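Registering an address after moving to Grusau: which office, and does a sublet count?

Asked on May 13, 2026
Tags: residence, registration, relocation, Grusau

I am moving to Grusau for a work contract that starts in October. My employer, Prolport, handles the work permit but not the residence registration. The first flat is a sublet, and I will probably move to a permanent one after 3 months.

The district website says that new residents must register "at the competent office", without naming it. The city has a central office and a branch in the Zinchenko quarter, where the flat is. My questions:

Can I register at either office, or only at the branch?
Is a sublet contract accepted, or must the owner of the flat sign something as well?
Do I have to repeat the whole procedure when I change flats?

I hold a foreign passport and have no local identity card yet.

Hryhorii Derkach

Answer 1 (accepted)

First registration for holders of a foreign passport is done at the central office only. The Zinchenko branch has no equipment for taking fingerprints and will send you away. Later changes of address can be filed at either office.

A sublet is accepted on two conditions. The contract must state the full address including the flat number, and the owner must sign the consent form. The signature of the main tenant is not enough. The form is a single page and can be collected from the desk or printed from the district website. A scanned signature was refused in my case, so get it in ink.

Bring the following:

Passport and one copy of the data page
Work permit or the employer's confirmation letter
Sublet contract, original
Owner's consent form, original
Proof of payment of the fee

The fee is 200 for a first registration and 100 for a change of address. It is paid at the machine in the entrance hall before your number is called. The machine takes cards only and prints one receipt, which the clerk keeps. Photograph it first if Prolport refunds the cost.

When you change flats you do not repeat the full procedure. You file the change form with the new contract, and your fingerprints stay on file.

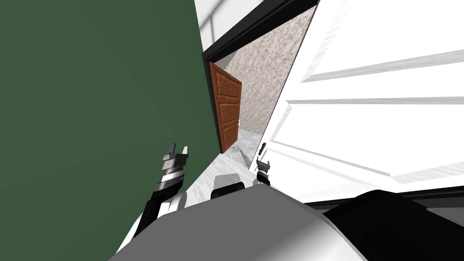

The change form has to be filed after the move, with the actual moving date in field 4. If you file it early, the clerk will return it. The certificate is issued on paper and you will need it to open a bank account, so ask for a second copy at the same visit. Requesting one later means another appointment.

Answer 2

Mostly agree with the above, but check the fee. I paid 250 for a first registration, and the clerk said that included the certificate. It may depend on the type of permit.

Also, appointments at the central office go through the Clulleo booking page. New slots appear early in the morning and are gone fast. Walk-ins are possible but you can wait half a day.

Answer 3

i used the branch for everything, no problem. but i already had the card from a previous stay so maybe that is different

Comment on Answer 2

My 200 was without the certificate, which was charged separately. That would explain the difference.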